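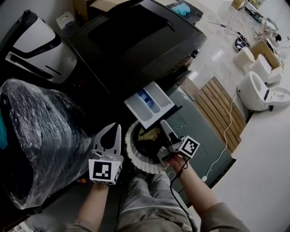

*1 min read*

September 2, 2019

First day of the evening course in Norkach. I put the wash in early so I could leave on time, and still I was the last one to sit down. Selma Golob is our teacher. She gave us 50 verbs to learn before next week - I know 11 of them already.

Anouk talked to me in the break and we shared my bread. I understood her almost completely. On the bus home I repeated the verbs quietly, until a boy turned and looked at me.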